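Sorting the Odds and Ends: what we learned from a box of leftover craft stuff

Project report, Tinora group
Solomiia Chornovol, with Els Verbruggen and Bienvenido Panganiban

Last updated: 2023-04-03

When our tutor, Sylvain Renaud, handed out the project list in February, most groups went for the big tidy topics. Ours was the one left at the bottom of the sheet: "Small objects and how people sort them." I'll admit I wasn't thrilled. Els was, though, and she's very hard to argue with before lunch, so we took it and called ourselves Tinora, after the biscuit tin we kept everything in.

The question was simple enough to fit on a sticky note. If you tip a load of mixed-up odds and ends in front of someone and ask them to put it in order, what order do they choose? Colour? Size? What the things are made of? Or do they just shove the nice bits to one side and leave the rest (that would be me)?

Getting hold of the stuff was the fun part! Amber Verbruggen, who is Els's aunt, runs an after-school craft club and had a cupboard of leftovers that she wanted rid of. We came away with two carrier bags full of building blocks, clothes pegs, fuzzy balls, buttons, bottle tops, bits of ribbon and a surprising number of empty cartons. Bienvenido weighed the lot on his mum's kitchen scales and got 2590 grams, bags included, and he insisted this go in the report, so there it is.

We asked 11 people to take part, mostly from our own year plus a couple of parents who were waiting for a lift home anyway. Each person did the same three jobs. First they sorted a handful into groups with no rules at all. Then they sorted the same handful again, but differently. Last of all they had to lay a few things out in a single line down the middle of the table and tell us why that order. We wrote down what they said as they went along. Els did the timing and allowed everybody 600 seconds for the whole thing, which sounds much more scientific than ten minutes.

The line job was the one I'd nearly cut from the plan. I thought it would be dull compared with the groups, and Bienvenido only kept it in by sulking. I'm glad he did, as we got more talking out of people in that part than in the other two put together.

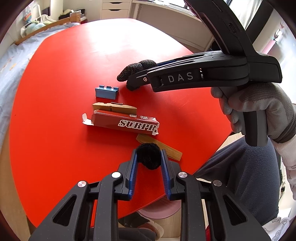 Pegs caused the most trouble of anything. Put a wooden clothes peg next to a building block and people see two toys, or two craft things. Put it next to another bit of wood and suddenly it's "the wood pile". One person changed her mind twice about the same peg and then asked if she could have a separate group for things that pinch. We said yes. There weren't any rules, after all!

Cardboard was the other awkward one. Amber's cartons had mostly been through a few pairs of hands already, and a torn box with its flap hanging out doesn't get treated like a proper object. When we asked why a carton had been pushed to the end, the answer was nearly always some version of "well, that's rubbish". The same people were perfectly happy to keep a chipped button. I think it's that a box is supposed to have something in it, so an old empty one seems finished with. Els thinks people are just trained to look out for recycling. We argued about this on the bus and didn't settle it, so you're getting both.

The fuzzy balls were the favourites by miles. People picked them up first, gave them a squeeze, and then often didn't know where to put them. In the colour sorts a black one went with the dark things and there was no fuss about it. In the "what is it made of" sorts it usually ended up in a group of its own, or with the ribbon if there was ribbon about.

As for the results, colour won the first round easily. When people had to sort again differently, most switched to material, and a smaller lot went for size. In the line job things got much more personal. We had big to small, hard to soft, light to dark, and one that went from "most useful" to "least useful" (peg first, fuzzy ball last, which I thought was harsh). Bienvenido's dad made his into a story where the block was a castle and the carton was a bridge that had fallen down. We had no column for that on the sheet, so it went in the notes.

There are things we'd change. The handfuls weren't equal, because we really did just grab handfuls, and somebody with hardly any buttons is never going to sort by buttons. We should have made up matching sets beforehand. We also chatted too much. I've read back through my notes and there are places where I was obviously giving hints – Sylvain put a big circle round one of them – so the next group should agree what they're allowed to say and stick to it.

I'd also use a plain table in a quiet colour if I could pick. A bright one makes some things jump out and others sink into it, and two people told us they'd left out the red bits without noticing at first. We only heard that because we asked at the end, so maybe it happened to others too.

Everything has gone back to Amber except the biscuit tin and one peg, which Els has clipped to the front of our folder. The tally sheets and the full notes are in the back pocket. Bienvenido's handwriting is the green one, and he's happy to translate.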